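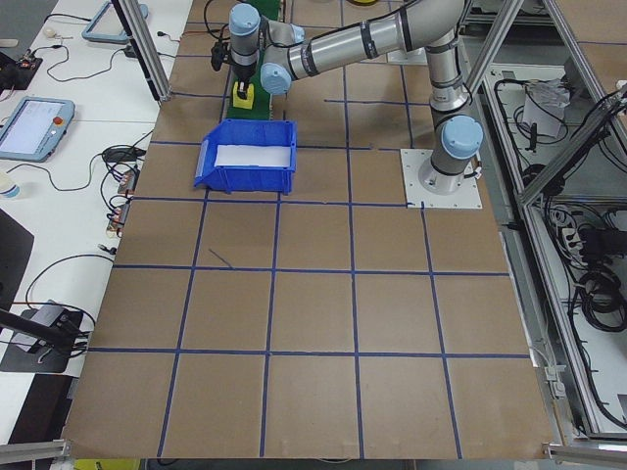 Lærke Ladefoged once remarked that a Snorradóttir concert only gets going at the point where the singer stops to tune, and a good many people who heard the band in its early years would agree with her.

Snorradóttir is a folk-pop group formed in Kemport by the singer and guitarist Halfdan Þrastardóttir, who took the name from a grandmother's side of the family and has been correcting people's spelling of it ever since. The group began as a duo, playing in kitchens and back gardens and now and then at the ferry landing, and grew to a four-piece when it became clear that the songs wanted a fiddle and a bit of drumming behind them.

Their first record, Tusevix, was made over one long winter and has 14 songs on it, most of them short and most of them sung in harmony. Only 600 copies were pressed — a cautious number, chosen by a band that had never sold anything but homemade tapes — and those copies are now quite fondly looked after by the people who own them. The best-known song from it, "Porch Light," is still asked for at nearly every show, usually more than once and usually from the back of the room.

Touring came slowly. The group's first proper run of dates took in 16 towns in May, with the four members sharing the driving and an accordion riding up front where it could be kept warm. Several of those evenings were recorded, and 3 of the performances later turned up as extra tracks on the second album, Prutex, where you can hear the audience joining in a little ahead of the beat.

Prutex is a louder and looser record than the first, with electric guitar on the opening side and a long, slow waltz to finish. Listeners who had come for the quiet songs took some time to warm to it, though the waltz in particular has become a favorite with other singers and is often played at weddings around Kemport. The band still plays it last, with the house lights up.

Last updated: May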